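Speaker notes, Stenau mod meeting, November
Bianca Munteanu

Slide 1. Good afternoon. Say my name slowly. I make Skamel, a house and village mod, now with 2410 files. Today I speak about compatibility patches and who should keep them.

Slide 2. The problem. Two mods change the same room. The one which loads last wins, and the player writes to me. In the last version I got 180 reports, and most of them were load order.

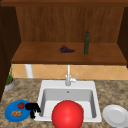 Slide 3. What I do now. Every patch has its own folder and its own version number. I do not put patches in the main download any more. If you make a patch for Skamel, please write in the readme which version you used for testing.

Slide 4. Achari and Nistent. Achari moves the doors, Nistent changes the light. With both installed, 19 rooms needed work by hand. Drink water here. Show the list, do not read it.

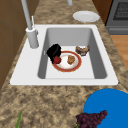
Skamel kitchen: white sink in a speckled granite countertop.

Slide 5. Permissions. A patch may contain my room records, but not my textures. Ask the other author too, my yes is only for my part.

Slide 6. Questions. If someone asks about old saves: record 1343 is still broken, start a new game or wait for the next update. Leave the download address on the screen.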